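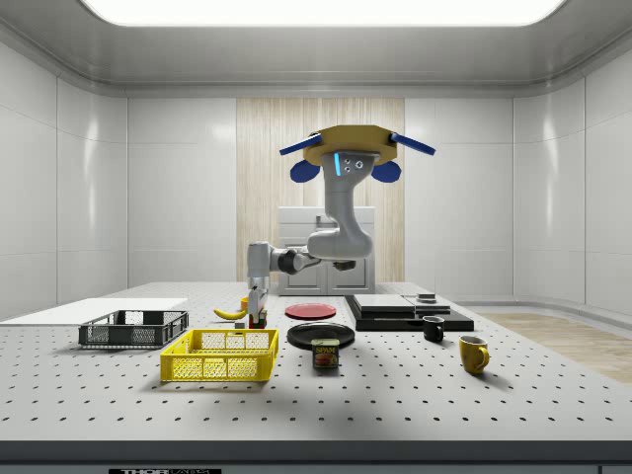
Sim grasp planner ignores the basket walls, real one doesn't

Forum: Planning and Control
Started by mudgway_dan, 4/15/22

mudgway_dan
Attached is the tabletop world I've been fighting with. Task is banana to yellow basket. Planner is the Trimholm sampling one, stock settings, collision checking on, or so the config claims.

In sim it gets a path nearly every time. I ran 598 episodes overnight and came in to a very smug looking log. Then I replayed a batch of the same trajectories through the checker we use on the hardware side and 117 of them put a finger straight through the side of the basket. The sim never said a word. It just let the finger ghost through the plastic and called it a success.

Things I have tried:
Bumping the collision margin. Slower, same ghosts.
Halving the physics step. Much slower, same ghosts.
Reading the docs. Same ghosts.

Any ideas before I start on the source?

pallet_jockey
What's the collision geometry on the basket? If you exported it from the visual mesh with all those little openings in it, I'd bet on the decomposition dropping the walls. Ours did that with a dish rack. You get a floor, a rim, and a lot of optimism in between.

mudgway_dan
Convex decomposition, auto, capped at whatever the importer picks. I'll look.

Fletcher Pomare
Turn on the collision overlay and look at it before changing anything else. Half the threads on this board would close themselves if people did that first.

Also, your replay checker and your planner are evidently not loading the same asset. That bothers me more than the basket does. Where does the hardware side get its model?

mudgway_dan
OK, overlay is on. pallet_jockey wins. The long sides of the yellow basket are mostly missing. There are some slivers near the corners and then nothing. The gray one is even worse, it's basically a tray.

Hardware side loads a box model somebody made by hand: five slabs, no holes. So yes, two different baskets. I was not aware of the second basket.

kestrel9
Use the five slabs everywhere and go home. Nothing you're picking fits through the openings anyway.

Fletcher Pomare
I'd disagree with "everywhere". Slabs are fine for motion planning. If he ever wants to grab the basket by the handle cutouts, a solid end wall means the planner will refuse every grasp that's any good. Then we get a second thread titled "planner refuses all grasps".

kestrel9
He said banana to basket. I'm solving the problem in the first post, not the one in your head.

Fletcher Pomare
The one in my head usually gets posted by September.

lowgain
You could keep slabs for the sides and build each end out of four smaller boxes around the cutout. Eleven primitives total with the floor. Boxes are cheap. I run a Dilevik scene with far uglier stuff in it and the checker doesn't care.

Separate question, what's your planner doing with that elbow? It looks like the arm folds down toward the table in an S and there's a blue can and two mugs on that side of the world. Do you get any near misses there?

mudgway_dan
The mugs are fine so far, the arm mostly stays left for this task. The can I'm less sure of. Mugs are also auto-decomposed, which I am now choosing not to think about.

pallet_jockey
Think about them. Auto decomposition loves to fill in a mug handle, and then you can't hook it. It's the opposite bug and it's just as quiet.

mudgway_dan
Update. Did lowgain's version, four boxes per end. Reran with the sample budget at 2,000 per query, same seeds as before.

Planner and hardware checker now load the same file. Zero trajectories through the basket wall according to both. The bad news is that planning failures went up to 151, where before there were a handful. So the success rate I put in last month's slides was, let's say, aspirational.

kestrel9
Those failures were always there. They were just going through the wall.

lowgain
Check your pre-grasp height. If the place pose starts low and comes in from the side, the only way in was the ghost route. Raise the approach over the rim and I think most of them come back. The Drosbridge tool has a script that sorts failures by which link hit first, worth an hour of your time.

mudgway_dan
Sorted them. Almost all are finger vs. basket rim on the place approach. Pre-place offset is 4 cm above the basket floor, so it starts below the rim. I set that number. I remember setting it and being pleased with it.

Fletcher Pomare
Put the offset relative to the rim, and get it from the asset so it survives the next basket. And add a check that fails the build when the two sides load different collision files. Leave the sample budget alone until that's in.

kestrel9
Agreed with Fletcher - please screenshot this for my records.

mudgway_dan
Offset is changed and a run is going now. I'll post the numbers when it finishes. Mug handles get their own thread.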